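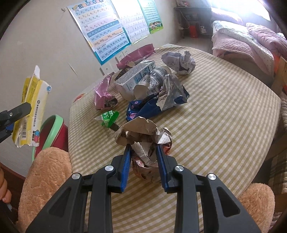

Plandell Family Reporting

Consolidated reporting for families with assets in more than one place

Plandell Family Reporting pulls account data from banks, brokerage firms, trust companies, and private fund administrators into a single set of statements. It is built for family offices and for advisory firms that serve a small number of households with complicated holdings. Plandell does not hold client assets, place trades, or give investment advice.

What it covers

Bank and brokerage accounts are updated each business morning. Private holdings such as real estate, operating companies, and limited partnerships are entered by your staff or sent to our data desk in Drestham, where they are keyed and checked by a second person before they post. You can attach the source document to any entry.

Ownership is recorded separately from the account. A partnership owned partly by a trust and partly by two siblings can be shown whole or by each owner's share, and it is counted once in the family total. Ownership changes carry an effective date, so past statements do not change when a gift or transfer is made.

Standard reports

Net worth statement, by family, household, person, or entity
Performance, net and gross of fees, time-weighted or money-weighted
Capital calls and distributions, with unfunded commitments
Cash forecast by month
Realized and unrealized gains by tax lot
Charitable giving by donor and recipient

Any report can be saved as a PDF or a spreadsheet. Reports may be scheduled by the month or quarter and posted to the family's private page.

Access

Each user is given a role. A parent may see everything, an adult child may see only the trusts that benefit him or her, and an outside accountant may see tax lots and documents but no net worth figures. Every login and download is kept in a log that the account administrator can read.

Plans

Office plan: one family, up to 300 accounts, 2 administrator logins, unlimited view-only logins.

Firm plan: several families kept in separate books, up to 4,000 accounts in all, with your firm's name and logo on the reports. The Firm plan includes the Serotau billing module, which calculates advisory fees from the same balances used in the statements.

Both plans are billed quarterly in advance. Historical data can be loaded for an added charge, quoted after we have looked at a sample of the records.

Getting started

Setup begins with a list of entities, owners, and accounts. Uyên Kim, who manages onboarding, will send the worksheet and schedule a call to go over it. Most of the wait is for signed data authorizations from custodians. Offices moving from the older Makhubela Ledger can send us their export file as is. Account names, tax lots, and notes carry over, but custom report layouts have to be built again.

We suggest running one full quarter alongside your present statements before you switch. Differences are most often found in accrued income and in the dates used for private fund values.

Page last updated 19 Nov 2022. The cash forecast was added to both plans in September.

To request a sample report set or a price quote, use the contact form or call the Drestham office during business hours.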